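Visit report: kitchen automation open day at Troncoso

The Troncoso site at Hidville opened its doors on a Saturday in July, and I went with one question: can a machine put a kitchen in order without someone standing next to it? I have been fitting small commercial kitchens for a long time and get asked this by clients more often than I would like.

Visitors went through in groups of 11. Ours was led by Agustina Godoy, who runs the trials and answered questions without sales talk. The first hall is shop-floor work, mostly shelf filling and crate sorting under the Prurkar name. Crates come in at a fixed height and the lighting never changes. The arm there had logged 3,684 picks since the previous service, and the fault sheet was pinned to the guarding for anyone to read. Most entries were for split packaging. For that sort of job I would say the matter is settled, provided the goods are boxed.

The household section is upstairs and is a different problem altogether.

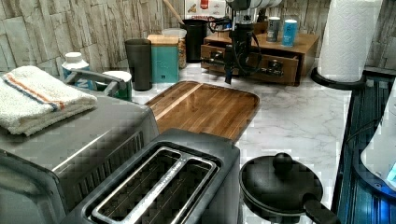 Drawers are the chore I had come to ask about, as they cause more trouble than lifting does. A light drawer has no weight behind it, so a pull that is slightly off line drags the whole unit across the worktop or jams the runner. Godoy's figures for the current test series were 1,533 attempts over 34 layouts, with the poorest results on cluttered layouts. A two-drawer wooden unit with small knobs, tins standing on top of it and a toaster, a chopping board and a lidded saucepan out on the same counter is close to what I find in real kitchens. Small knobs leave little for a gripper to hold, and anything standing on top can shift if the unit moves. I asked whether bar handles would help. They would, but then the test would no longer say much about ordinary homes.

Florêncio Teixeira from Drudholm gave the afternoon talk, on wiping and drying. His view was that flat surfaces are manageable and that cloths remain the weak point – folding one, or finding the dry side. He put cleaning behind appliances well down his list. The slides were too small to read from the back row.

Parking is behind the loading bay and the lift was out of service. Sturdy shoes are required in the first hall. The next open day had not been fixed when I left, but names are being taken at reception.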